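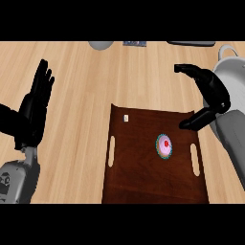

My two-arm bench in the sim, right hand over the tray with the cupcake on it.

Forums Guides Downloads Members Sign in

Flilmont Community > Simulation > Two-arm cells > Hand tuning

Right hand won't let go of the cupcake cleanly

Shoshana Fitzsimmons

Hi all, hoping someone's been here before me. I've got a two-arm cell built in Gromoseck, a black multi-fingered hand on each arm, and a kitchen-ish bench with a dark wooden tray in the middle and a big pot over on the right. The job is dead simple: right hand takes the cupcake off the tray, puts it in the pot, backs out. Left hand stays open and out of the road the whole time.

Picking up is fine. It's the letting go that's driving me up the wall! When the fingers open, the cupcake either sticks to the palm and comes back out with it, or it gets flicked at the wall of the pot. My friction colours in the debug view look normal. I ran 139 goes last night with a slightly different start spot each time and the bad ones don't favour any particular spot that I can see.
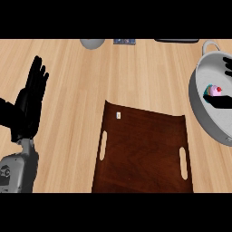 The hand goes in very low, palm nearly on the floor, and I suspect that's part of it, but if I come in higher the cupcake drops and rolls. Physics is stepping at 845 Hz, which I inherited from whoever set up the cell and haven't been game to touch. Do I fix the hand or the pot?

Tobias Park

Just turn the friction down. Worked for me on a mug.

Wendell Mbeki

I'd leave friction alone for now, or you'll lose the pickup you've already got working. Have a look at the collision shape on the pot first. I had a bowl in a Visport cell that looked lovely on screen, but the importer had wrapped it in one convex hull, so as far as the physics cared it was a solid lump with a lid on it. Anything you put "inside" got shoved out sideways. Turn on the collision overlay and see whether the inside is hollow. If it's filled in, break it into a floor piece and a ring of wall pieces.

Then the release. Mine opens in two stages: thumb first, short pause, then the fingers, and only after that does the wrist move. If you open everything at once with the palm that low, the lower fingers have nowhere to go and they push up into whatever they're holding. Check the contact margin on the palm pad as well, mine had come in far too fat and it was grabbing things before it touched them.

Keep the step rate where it is until you've done those. Change it at the same time and you won't know which one fixed it (ask me how I spent July).

Shoshana Fitzsimmons

Ha, the pot is one solid hull. Splitting it up now, and I'll try the thumb-first thing after tea. Cheers Wendell!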